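4.2 Integration of the door-module software

We were delighted by how quickly the supplier's code settled on the Mellora control unit. Lundgren delivered 20 software components, and all of them compiled against the Gutosus base layer in January.
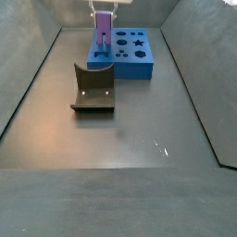
Timing between the window lift and the latch was the harder part, and a lovely problem to work on! Both tasks want the same bus slot. We came to think of it in terms of the blue block in Figure 3, with the purple gripper's fingers just above it: every opening has its own outline, and a message must suit its slot before it is sent.

Ndung'u and Haugen rewrote the scheduler on that basis and replayed 1685 recorded door cycles on the Bitadico bench.
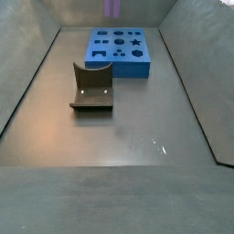
Figure 3. Shape-sorting block with gripper (first view) and with black L-shaped bracket (second view).

The replay also covered cold starts, with the bus held silent for 300 ms before the first latch request.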